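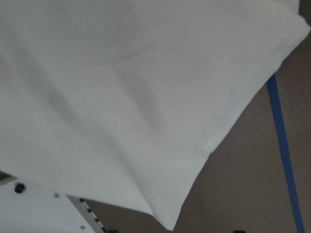 Tiempo de lectura: 3 minutos

Jornada de puertas abiertas de Flesden, puesto de manipulación textil. Empezar por el problema y dejar el brazo para después: un objeto rígido se describe con posición y orientación, seis valores; una tela no. Cada pliegue añade grados de libertad y el modelo geométrico deja de servir en cuanto se levanta el material. Señalar en la pantalla la esquina inferior del paño blanco, la que cuelga, y el borde con dobladillo que sube desde ella hacia la derecha. Son las dos referencias que un detector puede aprovechar en esa postura. Señalar también la banda gris de sombra: para una persona es una comba de la tela, para un segmentador mal ajustado es un borde. Pausa breve.

Segundo bloque. Qué verá el visitante en el puesto. La secuencia de la demostración tiene 3 fases: agarre, suspensión y depósito. No leer la lista completa de estados del controlador, está en la hoja que se entrega a la entrada. Decir solo que el agarre se planifica sobre la nube de puntos y que la suspensión se corrige con la cámara de muñeca. Avisar de que la cámara de muñeca pierde el entorno cuando la tela ocupa casi todo el campo visual. En esa situación el controlador trabaja con lo poco que queda descubierto de la superficie. Volver un momento a la imagen: la cinta azul desaparece bajo el paño, de modo que solo es utilizable el tramo libre.

Tercer bloque. Cifras. En la campaña de Mimside se registraron 800 intentos de agarre con paños lisos. Se descartaron 61 por fallo de calibración, no por fallo del agarre; insistir en la diferencia, en la visita anterior hubo preguntas sobre esto. El bucle de corrección trabaja a 50 Hz. Si alguien pide la tasa de éxito por tipo de tejido, remitir al informe técnico. Los datos de tejido estampado todavía están sin revisar y no se citan de viva voz.

Cuarto bloque. Comparación con la célula de Galanis. Aquella usa una pinza de vacío y paños con etiqueta cosida en una posición conocida. Funciona bien con ese supuesto y deja de funcionar sin él. La nuestra no exige etiqueta, a cambio de un ciclo más lento. No presentar esto como ventaja absoluta: en lavandería industrial el ciclo manda. Mencionar que el cliente de Olport eligió la solución de vacío y que la decisión era razonable para su línea.

Quinto bloque. Limitaciones. El blanco mate con luz difusa da poco contraste entre pliegues. El dobladillo ayuda porque la costura y el doble grosor se distinguen del resto del borde, pero un paño sin rematar no ofrece esa pista. Los tejidos elásticos quedan fuera de la demostración. Tampoco se separan prendas apiladas; si preguntan, la respuesta es que no está implementado y no hay fecha.

Antes de pasar al puesto: recordar la línea de seguridad, pedir que las mochilas se queden en las sillas y que no se use flash durante el ciclo. El operador lanza la secuencia desde la consola. No hablar mientras se ejecuta el agarre. Retomar la palabra con la tela ya suspendida y explicar entonces la corrección visual sobre el propio movimiento.

Preguntas, al lado de la consola. Si hay pocas, repetir el ciclo con el paño entregado en otra orientación. Si queda tiempo, mostrar el registro de fuerzas en el monitor auxiliar (escala fija, no usar el autoajuste). Dejar el brazo en posición de reposo antes de que entre el grupo siguiente.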